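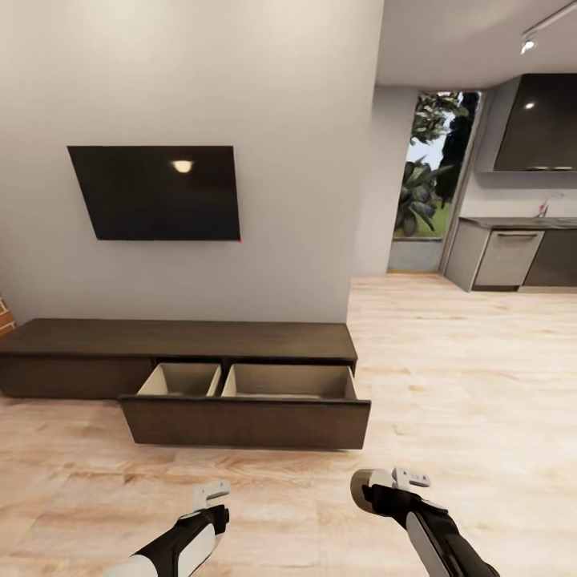 Patients with failing kidneys in the Venov district will be able to train for home dialysis without spending weeks in the city, under a program that opened its books to new referrals on Dec 3, 2021. Until now anyone wanting to dialyse at home had to move close to the main hospital while they learned to use the machine, often bringing a partner or adult child with them. Under the new arrangement, a nurse travels to the patient and much of the teaching is done in the room where treatment will take place. For plenty of households that will be an ordinary lounge room, with a flat-screen television on a grey wall and a long, low brown cabinet under it, and the nurse's first visit is spent working out where a chair, a machine and a stack of supplies can go.

The program is run by the Osex Renal Service and has money for 48 patients in its first year. It will cover both haemodialysis, where blood is cleaned through a machine, and peritoneal dialysis, where fluid is run in and out of the abdomen through a soft tube.

Renal nurse Izzati Harahap, who will lead the travelling team, said distance was the most common reason patients gave for turning down home treatment.

"They'd hear it was six weeks away from the farm or the shop and that was the end of the conversation," she said. "Some of them are already driving 300 kilometres a week to sit in our chairs, so the interest is there."

One of the first to finish training was Yusri Mandagi, 77, a retired bus mechanic who had been travelling to the Osex unit three mornings a week. He was diagnosed with kidney disease in his sixties after a routine blood test and started dialysis in April, when he became too tired to walk to his letterbox and back.

Mr Mandagi now does peritoneal dialysis overnight. His daughter, Retno Sopacua, learned the steps alongside him and sat in on every session.

"I was frightened of the infection side of it," she said. "You wash your hands, you put the mask on, you close the window, you turn the fan off. We did it over and over with a practice apron before anybody connected anything. By the second week Dad was correcting me."

Ms Sopacua said the biggest surprise was the storage. The first month's fluid arrived on a pallet and filled the spare room – her father has since given up a wardrobe and half the carport, and deliveries have been changed to fortnightly.

Not everyone will be suitable. Patients need a clean water supply for haemodialysis, reliable power and a phone connection good enough for the nurse on call. People who live alone can still be considered for peritoneal dialysis, but the service wants a second person in the house during haemodialysis. Homes are checked before training begins, and any plumbing or electrical work is paid for by the program. Renters need written permission from the landlord if pipes have to be altered.

Kidney specialist Dr Ysaline Gaillard said home treatment let many patients dialyse longer or more often than a hospital roster could allow, and that this could mean fewer limits on what they ate and drank. She said it also asked a lot of families.

"We need to be frank with people about that," Dr Gaillard said. "A wife or a son can get worn out. If it's too much, there's a place for them back in the unit, and they won't be made to feel they've failed."

The Osex unit has no plans to reduce its number of chairs. Dr Gaillard said every chair was booked on weekdays, and patients who moved to home treatment would free up places for people now being sent to the evening shift.

A respite bed for home patients is to be set aside at Grandness Community Hospital, where staff will be trained over the summer. Patients will be able to book it for up to a fortnight when a carer is ill or away. Hospital manager Hidayah Purba said two nurses had already put their names down for the training and a third position was being advertised.

The travelling team will at first visit homes within the Venov district and along the Chin Valley road as far as the highway turnoff. Patients farther out will do part of their training at Grandness, where a self-contained unit behind the hospital sleeps four. Travel for one support person is covered.

The service expects to receive about 50 referrals in the first few months. Patients already on dialysis can ask their unit nurse for a form, and those not yet on treatment should speak to their GP or kidney specialist. Home checks for the next group begin after the Christmas break.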